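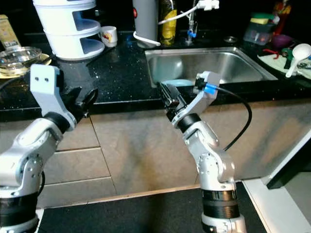
**Resealing speckled granite around an undermount sink**

**jobi_457**
Counter is black speckled granite, rectangular stainless sink, undermount. House came with it, so I have no record of what sealer was used or when. There is a dull patch on the front lip between the basin and the edge, 8 inches long. Water left on it for 15 minutes darkens the stone slightly. The rest of the counter does not darken at all.

Two questions. Is it normal for one strip to lose its sealer first, and can I treat only that strip? I have half a bottle of Waltier penetrating sealer left over from a tile job.

**costello_c**
Normal. The front lip gets wet forearms, dish soap and pans dragged over it. The back of the counter mostly holds things that sit still.

Spot treatment is fine with a penetrating sealer. Clean with acetone on a white rag, let it dry overnight, apply, wait the time on the label, wipe off all of it. Residue left on polished granite dries to a haze and you will spend longer removing it than you spent on the whole job.

**Daiane R**
Disagree on going straight to sealer. Dull and absorbent are separate faults. A dull strip at the sink is often soap film or hard water scale sitting on top of the polish. Seal over that and you lock it in.

Scrape a small area with a plastic razor blade held flat. If white powder comes up, it is scale. Do the whole strip that way, then repeat the water test.

**costello_c**
He said it darkens. Scale does not darken stone.

**Daiane R**
Scale can hold water and read darker than the polish next to it. The scrape takes two minutes and costs nothing. I would want that result before opening a bottle.

**yufang.wan**
Check the joint under the lip as well. On an undermount the silicone between the stone and the steel flange can let go along the front, and water then gets into the stone from the unpolished underside. From above it shows up as a dark line parallel to the basin. Sealer on the top face will do nothing for that.

Run a fingertip along the underside. If the bead moves or a business card slides in, cut it out and redo it. I used Strickland clear on mine. Any 100% silicone rated for kitchens should hold.

**jobi_457**
Scraped it. White powder along most of the strip, so Daiane has a point. Repeated the water test once the strip was clean: still darkens, but only in the last couple of inches toward the left corner. Card does not go in anywhere. Bead feels firm.

**costello_c**
Then it is both. Seal the corner.

**Imani A.**
Before you do, how old is the half bottle? Solvent sealers thicken after opening. I ruined a sample piece with one that had been on a garage shelf for two summers. If it pours like syrup, throw it out.

Also clear the back of the counter first. Kettles, mugs and bowls collect overspill underneath, and you find the rings a week later. Unplug anything with a cord while the solvent is open.

**jobi_457**
Bottle was opened in September. Pours thin.

I was going to leave the back alone and only work the front.

**Imani A.**
Your call. I would still move them. The rag travels further than you expect.

**yufang.wan**
Keep it off the steel too. It will not damage a brushed basin but it smears, and the grain makes it slow to wipe out. Tape the rim and put an old towel in the bottom.

**jobi_457**
Done. Two coats on the corner, taped rim, everything off the counter. No haze. Water test the next evening: no darkening after 15 minutes. The strip is still a shade less glossy than the stone behind the faucet — I assume that is wear in the polish itself.

**Daiane R**
Probably. Sealer will not bring gloss back. You would need diamond pads or a stone polishing powder, and on a strip that narrow I would leave it.

**costello_c**
Powder and a felt pad by hand works on black granite. Slow, but it works. Try it on the sink cutout edge first.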